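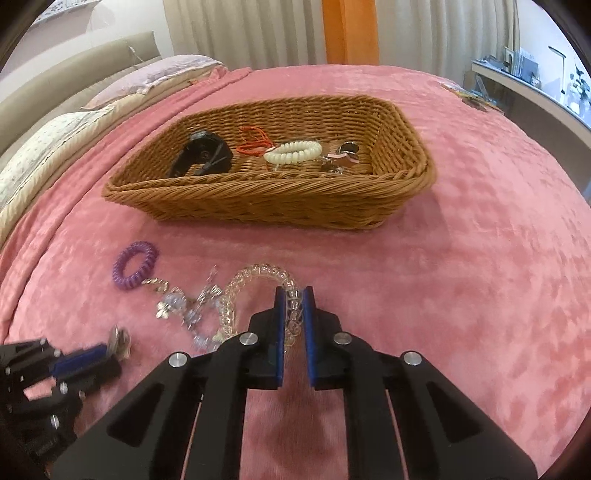 Hashini Chowdhury soutient que personne ne range jamais : on déplace, et l'on appelle rangement le déplacement dont on est content. La remarque agace les étudiants en début d'année. Vers novembre, elle les agace encore, mais ils la citent dans leurs copies.

# Chapitre 5. Ranger, trier, égarer

Les chapitres précédents ont traité des grandes affaires du foyer : l'argent, les repas, la belle-famille. Nous descendons maintenant d'un étage, vers les menus objets et les récipients censés les contenir. Le lecteur pressé d'arriver à l'héritage (chapitre 7) est prié de patienter ; une bonne part des successions difficiles commence par une boîte à boutons.

On distinguera d'emblée deux opérations que la langue courante confond. *Trier*, c'est décider à quelle catégorie appartient une chose. *Ranger*, c'est lui assigner un lieu. Un tiroir peut être parfaitement rangé sans avoir été trié, comme le savent les propriétaires de tiroirs. L'inverse existe aussi : la pile « à voir plus tard » résulte d'un tri rigoureux, et elle peut occuper une chaise pendant des années.

L'enquête de Vodby, sur laquelle s'appuie l'essentiel de ce chapitre, a suivi 23 ménages. Wenceslao Urrutia y demandait à chaque membre du foyer, séparément, où se trouvaient les ciseaux. Dans 19 ménages, les réponses divergeaient ; chacun donnait la sienne avec une assurance que l'enquêteur a renoncé à coder. Il en tire la notion de **lieu légitime** : l'endroit où un objet devrait être, de l'avis de celui qui le cherche. Le lieu légitime n'oblige à rien l'objet lui-même.

Les petits accessoires de toilette et de coiffure posent une difficulté particulière. Ils servent tous les jours, passent d'une pièce à l'autre et coûtent trop peu pour qu'on les surveille. Urrutia les classe parmi les *biens errants*, avec les stylos, les chargeurs et les bouchons. La terminologie a été critiquée, surtout par des gens qui cherchaient un stylo.
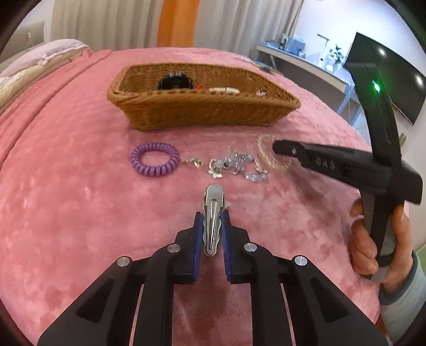 ## 5.1 Le contenant précède-t-il le contenu ?

L'école dite de Dralville répond oui : on achète une corbeille, puis l'on découvre qu'on avait de quoi la remplir. Dans cette perspective, le désordre serait une invention des marchands de boîtes. La thèse séduit, et elle a l'avantage de dispenser du ménage. Elle explique moins bien les foyers sans corbeille, dont le désordre se porte à merveille.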